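更新于 10/02/2021

# 在家做填字和拼字游戏：纸、铅笔、字母块的整理办法

我先生和我都喜欢字谜。早饭以后我们做一个填字，晚上有时候玩拼字，冬天桌上还会放一幅拼图。这些东西都很小，也很容易脏，很容易丢。下面是我在家里慢慢试出来的办法，有的是从别人那里学的。我的中文是成年以后才学的，如果有的词用得不太自然，请您原谅，意思应该是清楚的。

## 纸和打印

报纸上的填字，纸太软，橡皮擦两次就破了。我现在把喜欢的题复印一份再做，原来的那份夹在文件夹里。

普通的 70 克复印纸可以用，但是擦多了会起毛。如果题目比较难，我知道自己会改很多次，我就用厚一点的纸。表面很光的纸不好，铅笔写上去颜色很浅，手一碰又花了。

打印的时候请注意：

- 黑格很费墨。打印设置里选“草稿”，黑格变成灰色，完全不影响做题。
- 格子太小的话，不要只放大格子，提示也一起放大。我以前只放大格子，结果提示要戴两副眼镜看。
- 喷墨打印机刚打出来的纸，放几分钟再写。
- 题目和答案不要打在同一张纸的正反面，灯下面会透过来。

我们两个人一起做同一道题的时候，就打两份，各做各的，喝咖啡的时候再对。以前共用一份，每次都有人觉得对方写得太快。

## 铅笔和橡皮

我用 2B 的铅笔写没有把握的字母，写得很轻，放在格子的左上角。确定以后再写大，写在中间。这样不需要每次都擦。家里现在用的是 Delacroix 的铅笔，木头比较软，好削。太硬的铅笔会在纸上留下沟，擦掉以后还能看见原来的字母，对着光特别明显。

橡皮要软。橡皮变黑了，在一张干净的白纸上多擦几下，或者用小刀切掉一层。放在塑料盒子里的橡皮有时候会和盒子粘在一起，所以我用一小块棉布包着它。

橡皮屑不要用手抹，手上有汗，会把铅笔灰抹开。我用的是一把旧的油漆刷子，宽的，毛很软，洗干净晾干以后一直放在抽屉里。烘焙用的刷子也行，但是用过以后就请不要再拿回厨房了。

喜欢用钢笔或者圆珠笔做填字的人，我很佩服。如果写错了，可以剪一小块白色的标签纸贴上去。修正液干得慢，而且干了以后格子线也没有了。

## 写字的板

在沙发上或者床上做题，要有一块硬板。我买过一个叫 Clamen 的夹板，夹子很紧，纸不会动，但是夹子的地方正好压住最上面一行。解决的办法很简单：打印的时候上边多留两指宽的空白。

也可以自己做。找一块旧的抽屉底板，边上用细砂纸磨一磨，角要磨圆，再用两个长尾夹。磨的时候顺着木纹，磨完用微湿的布擦掉木粉，干了再用。我给我姐姐做了一块，背面贴了一层毛毡，放在腿上不滑。

毛毡用白胶贴就可以了。胶要涂得薄，涂在木板上，不要涂在毛毡上，不然会渗过来变硬。上面压几本厚的词典，放一个晚上。

## 字母块怎么清洁

拼字游戏的字母块，用了几年以后会发粘，尤其是一边吃点心一边玩的家庭。我们的那套叫 Gurkon，一共 100 块，是木头的，有一层薄漆。

木头的字母块不能泡水。用一块布，蘸温水，拧得很干，水里可以有一滴洗碗液。一块一块擦，再用另一块干布擦一遍，然后字朝上放在毛巾上晾。不要放在暖气上，木头会变形，漆也可能会裂。

塑料的字母块容易得多。放在一个洗衣网袋里，在温水里用手轻轻揉一揉，冲干净，倒在毛巾上。水不要太热。字母如果是印上去的，不是刻上去的，先拿一块空白块旁边的字试一试，看颜色会不会掉。

字母的颜色已经很浅了，可以补。刻进去的字母，用很细的笔涂上丙烯颜料，等一会儿，用布把表面多余的擦掉，凹的地方颜色就留下来了。

## 装字母的布袋

布袋常常比字母块更脏，因为每个人的手都伸进去。洗以前把袋子翻过来，角落里总有一些饼干渣，有时候还有一块大家找了很久的字母。抽绳要打一个结，不然洗的时候会缩进去，再拉出来很麻烦。（如果已经缩进去了，在绳头别一个安全别针，慢慢推。）

深色的布袋第一次要单独洗，我们的一个红袋子把两条茶巾变成了粉红色。绒布的袋子反过来洗，低温，晾干以后用手把毛理顺。洗衣服的时候不要放柔顺剂，有的布会变得滑滑的，字母块上也会有一层东西。

袋子一定要全干了才可以把木头字母放回去。我一般多等一天。 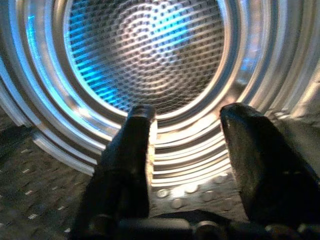
## 没有做完的拼图怎么搬

1,000 片的拼图在我家要在桌上放很久，可是桌子也要吃饭用。我在拼图下面先铺一块大的硬纸板，就是装画框或者电视的那种纸箱，剪开压平。要搬的时候两个人各拿一边，平着走，放到床下面。

如果开始的时候忘记铺了，可以用两张薄的塑料板，从两边慢慢推到拼图下面去。推的时候贴着桌面。这个方法要有耐心，中间总会有几片翘起来，用手指按住就好。

有一种毛毡的垫子，可以把拼图卷起来。我用过，觉得小的拼图可以，大的卷了以后边上会散。卷的时候里面放一个充了气的长筒，不要卷得太紧，竖着放会滑下来，要横着放。

没有用到的片，我按颜色放在烤盘里。烤盘可以一个一个叠起来，只要里面垫一张烘焙纸，就没有声音，也不会沾到油。蛋糕模子也很好，但是请告诉家里要烤蛋糕的人。

### 丢了一片

先看沙发的缝，再看拖鞋里面。吸尘器的口上套一只旧丝袜，用橡皮筋绑紧，再去吸沙发下面，小东西会停在丝袜上，不会进到袋子里。

真的找不到，可以自己做一片。把旁边的几片拼好，下面放一张厚纸，用很尖的铅笔沿着空的地方画，然后剪下来。厚度不够就贴两层。颜色用彩色铅笔画，不用画得很细，远看就可以了。

## 词典和自己的词表

填字的题里有一些词，平时说话从来不用，可是做题的时候常常见到：河的名字，希腊的字母，短的鸟名。我把它们写在卡片上，按字母的数量分开，三个字母的在前面，四个字母的在后面。卡片放在一个 Jondex 的盒子里，它有可以移动的隔板。任何长度合适的盒子都可以，装茶包的木盒也不错。

写卡片的时候：

1. 正面写提示，背面写词。不要写在同一面，要不然自己骗自己。
2. 在右上角写上月份，比如“四月”，过一年看看哪些已经记住了。
3. 记住的卡片拿出来，放到后面，不要扔，我扔过，后来又忘了。
4. 同一个词有不同的提示，就都写在一张卡片上，这样可以看出来出题的人喜欢怎么转弯。

旧词典的书脊松了，不要用透明胶带，过几年会变黄，纸也会脆。用一根细的毛衣针蘸一点白胶，从书脊上面的空隙伸进去，转一转，把多出来的胶擦掉，书合上，外面绑几条布带，放一夜。缝隙两边要夹烘焙纸，不然整本书会粘住，我有一本德语词典的前几页就是这样打不开了。

书页有潮湿的味道，就把书打开站着，放在一个大的盒子里，旁边放一小碗小苏打，碗不要碰到书。盖上盖子放几天，每天翻到不同的地方。

## 咖啡洒在题上

马上用厨房纸从上面按，不要擦。下面也放一张厨房纸。等到半干的时候，夹在两张干净的白纸中间，上面放重的书。纸会有一点黄，但是平了就可以继续写。铅笔字在湿的时候不要碰。

杯子下面我现在放一块有边的小盘子，放在不写字的那只手的一边。我是左手写字，所以杯子在右边，客人来的时候常常弄错。

## 灯

灯要从不写字的手那边照过来，这样手的影子不会盖住格子。灯泡不要太白，晚上看久了眼睛累。灯罩上的灰用干的软刷子扫，从上往下，扫以前请把灯关掉，等它凉。夹在桌边的灯，在夹子里垫一小块皮子或者毛毡，桌子就不会有印子。

Bernadette Lindgren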